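Rumport ferry cuts leave island side scrambling

8 March 2018

The last evening boat between Rumport and Vundel is going away in October, and people on the Vundel side are not taking it quietly.

The operator, Avent, posted the new timetable on its terminal doors Tuesday night. No letter, no email. Riders found out when they showed up for the early crossing and there it was, taped over the old one.

Under the new schedule the late boat is gone on weekdays. The Saturday one stays, for now. Morning crossings get shuffled too, with the first departure from Vundel moved later, which is bad news for anybody who starts work at the hospital or the cannery on the Rumport side. The fare does not change.

Avent says the late run has been losing money for years. In a short statement the company said ridership after dinner is "not at a level that supports a full crew" and that it would "keep looking at options with the town." It did not say what the options were. A call back asking for more was not returned by the time this went up.

By noon Wednesday a petition at the Vundel post office had 283 names on it. That's a lot for a place that size, and more sheets were being run off on the library copier. There's a second copy at the gas station and one at the school office.

The complaint heard most often is about shifts. Plenty of Vundel people work until evening on the mainland side and ride home on the late boat. Without it they can pay for a room, sleep on somebody's couch, or drive the long way by the causeway — 190 miles round trip, and the causeway floods. It was closed twice this winter alone.

High school sports are the other sore spot. Vundel kids play on the combined teams in Rumport and practice lets out after the 5:30 boat has left. Parents say they were told when the schools merged programs that the late boat would always be there. The district office said it is looking into it and had no comment past that.

Then there's Lūse, the little restaurant by the Rumport landing. Half its dinner crowd is people waiting on the late crossing. The owners put a sign in the window backing the petition, and said they may have to close on weeknights if the boat goes. Two other businesses on the landing, the bait shop and the laundromat, said pretty much the same thing but weren't ready to put up signs.

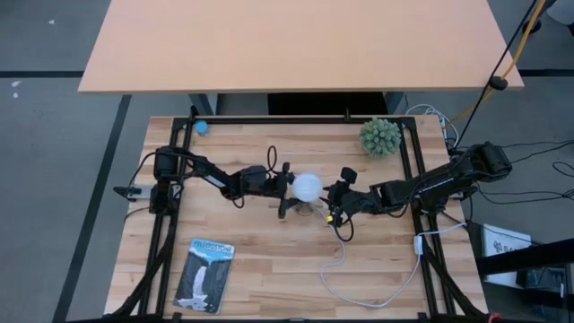 Not everybody is mad. A few riders at the terminal Wednesday said the late boat runs near empty in winter and they'd sooner see the money go to fixing the ramp, which has been patched so many times its more patch than ramp. One man said he had been on it alone three nights in a row in January. Others pointed out the heat in the passenger cabin has been out since before Christmas and if Avent wants more riders it could start there.

Town officials in Vundel say they got no warning. The town has a service agreement with Avent, signed nine years ago, and the question now is whether it sets a minimum number of daily crossings. The town clerk's office says it does. Avent says the number in there was a target. The town's lawyer is reading it over this week and should have something in writing before the next board meeting.

Rumport has less say. It owns the landing but not the route, and the harbor office said its only job is to collect the docking fee. Fewer boats means less in docking fees, so there could be a hole in the harbor budget too. How big, they hadn't worked out yet.

The state could step in. It pays part of the cost of the winter crossings, and that money comes up for renewal this summer. A spokesperson for the state transportation office confirmed it had recieved a notice of the schedule change and said staff would review it. No timeline on that.

A similar fight happened six years back when Avent tried to drop the Sunday noon boat. It backed off after a month, and the Sunday noon boat still runs. People at the post office brought that up a lot on Wednesday. Different management then, though, and fuel was cheaper.

Some ideas going around: a smaller boat for the evening run, a call-ahead system where the boat only goes if there's enough riders booked, or a monthly pass that people would buy up front to cover the crew. Avent said last fall it had priced out a smaller boat and didn't like the number. The call-ahead plan hasn't been tried on this route. Older riders at the terminal weren't crazy about it, and cell service on the Vundel side is spotty at best.

A public meeting is set for next week in the Vundel school gym, 7 p.m., doors at 6:30. Avent has been invited and had not said yet if it's sending anyone. The meeting will let out in time for the late boat, so mainland folks can come over and still get home.

Petition sheets will be picked up the afternoon of the meeting. To sign you have to be 18 and live in either town. Written comments can be dropped at the clerk's office, or mailed, but should get there before the meeting to be read out loud.

Current schedule stays in effect all spring and summer. Saturday's first boat is still delayed one hour this weekend for ramp work — bring a coat, the waiting room is closed for painting.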